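The linen buyer for the Odach guesthouses chose a corner table for our talk, because she wanted to put three folded bath mats on it. She buys for all the houses in the group, and she has strong opinions about hems.

"A mat can be thick and still be bad," she told me. "I look first at the edge. If the stitch is single, I send it back."

Last year she changed supplier from Schnyder to Ovau, a smaller mill, and ordered 1,184 mats in plain white. The first delivery was 500 pieces. I asked if she was nervous.

"Of course. With Schnyder I knew every fault already. With a new mill you must learn the faults again."

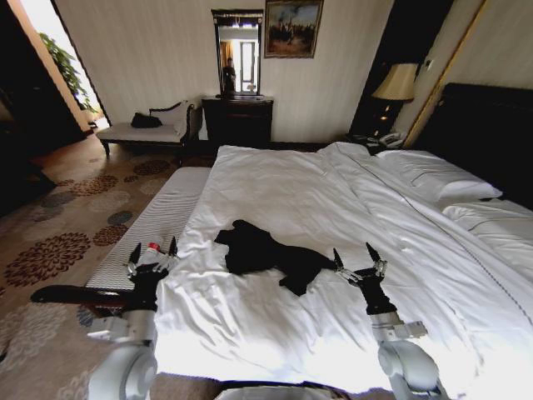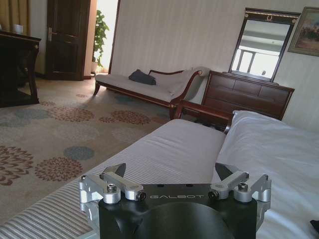
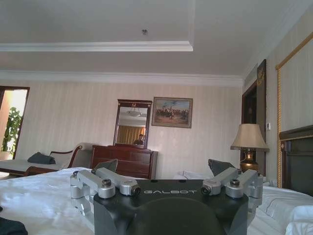 **Category: Bath & Bed Linen**

She keeps a wash record in Worklow, where the laundry enters every cycle by batch. The mats with a colored border lost their shape before the plain ones, so she stopped ordering borders. Guests did not complain about it — one only asked where the blue line had gone.

On price she is less open. She says that the new mats cost a little more and that she expects to keep them longer.

"People ask me for the softest one," she said. "I ask how it looks after a winter of washing."

Her next order will be bath towels, 1,441 of them, and she has not yet decided on the weight. The samples come on Wednesday.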